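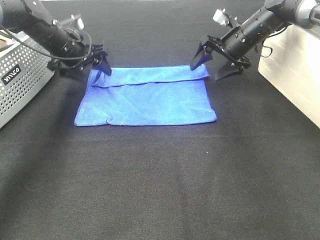 A blue microfibre towel with its far edge folded over.

The quiet return of the service wash

Words by Felista Mrema
January | Reading time: 3 minutes

We use cookies to remember your settings and to see which articles are read. Accept all | Manage

At half past seven in the morning there are already four bags on the counter at Jadwood, a launderette on a corner with a bus stop outside. Three belong to people on their way to work. The fourth is from a café two doors down, which sends its tea towels in every day except bank holidays.

Ten years ago the shop lived on coins. People sat on the bench with a paper and watched their washing go round. Bohumila Beneš, who took over the lease from her aunt, says the bench is now the least used thing in the building. Most of her trade is the service wash: you leave a bag, you pay by weight, and you collect it dried and folded.
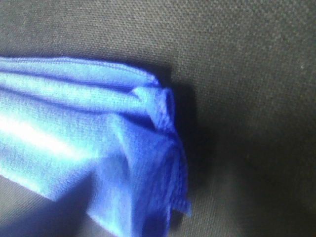
The change began when the flats across the road were let again after a long refit. Few of them had room for a dryer, and the leases did not allow washing on the balconies. Beneš put a card in the window offering a same-day wash, and within a month she had taken on a second pair of hands.

She now has 300 regular customers, a third of them small businesses. There are two barbers, a physiotherapist and a dance studio called Musedance, which sends practice wear and floor cloths in separate sacks. The studio used to wash everything at home on a rota. Its staff fell out over the rota.

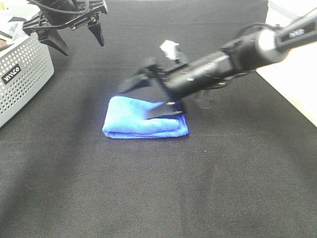
Folded lengthways, a towel takes up little shelf space.

Prices are a sore point. Energy is her largest bill after rent, and last winter it passed rent for two months running. She put the small bag up by 30 pence and lost hardly anyone. Putting up the duvet price was harder - people compare it with the cost of a new duvet, and sometimes they buy the duvet.

The machines are old. Two of the dryers came second-hand from a hotel, and parts are ordered through a dealer called Mészáros, who usually has them but takes a week to post them. A new dryer would pay for itself in time. Beneš has had the quote in a drawer since the autumn.

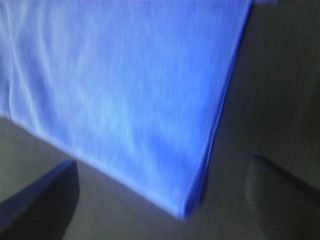 Microfibre is washed on its own, at a low heat and without softener, which clogs the fibres. Cotton lint sticks to it, so a mixed load comes out looking worse than it went in. Beneš has a note about this taped above the sink, and customers who do their own washing still ask her why their cloths leave streaks.

Jadwood closes at eight in the evening, with the last wash taken at half past six. Bags not collected after a month go on the top shelf with a date on them. There were five up there when I visited, and one had been waiting since the summer.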